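Home Talks Workshops Archive Contact

Talk notes, Plondton Arts Hall, 22 September 2023
What a "mixed media" label is hiding

1. Opening
Start with the Zellska open call. 70 works on the wall, 19 of them labeled "mixed media" and nothing else. Ask the room what that tells a buyer. Wait. Let them squirm a bit.

I'm told the vague label keeps the mystery. I don't buy it. I think most of us can't remember what we used.

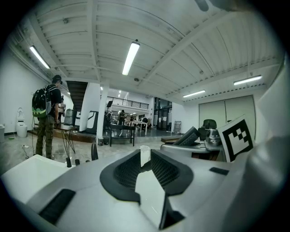
2. The glue problem
Tell the Ateck story. A collage sold in January, and by summer the corners had lifted. The gallery asked what the adhesive was, and the artist said "the good one."
Pause here.
"Archival" on a jar is a sales word until somebody shows me a test. Same goes for "museum grade." Read out the small print from my own jar – it promises very little.

3. What I write down now
Four lines on the back of every piece: support, ground, adhesive, top coat. Takes two minutes. I resisted it for years and my early work is a mess because of that.
If asked about varnish: I don't trust the removable kind over loose paper. Say so, then move on.

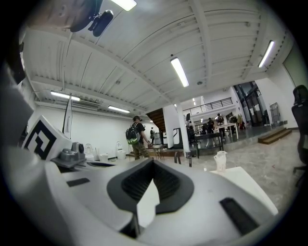

The white gripper, with its printed marker block.

4. The other side
Be fair. The Vasiliauskas gallery says long labels put people off, and maybe they do. I've never seen a figure for it. Put the short version on the wall and the full list on the back.

5. Close
Pass the sample boards around, glue side up. Ask who would sign for them in ten years. Questions. If the varnish argument starts again, cut it off and go to the break.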